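Vollitz pocket box, one month in
26th February, by Slavica Gashi

I bought this in January after my old one gave up, and I've grown properly fond of it! It's small, black and flat, and the thin white edging smartens it up no end.

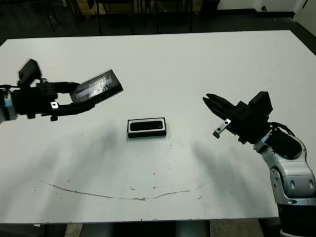

Box and its black companion piece, white table

My one moan is the shine. All that glossy black loves a fingerprint (mine, mostly), so I keep a cloth

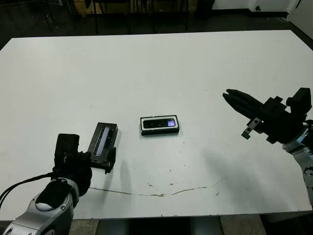 in the drawer and give it a quick wipe every evening. Worth it, I'd say. Four stars from me.

Comments (3)

Taha Soliman: Does it scratch easily?

Slavica Gashi: Not so far!

Szu-yu Mok: Mine's a smudge magnet too.

Contact | © Zarkia | Back to top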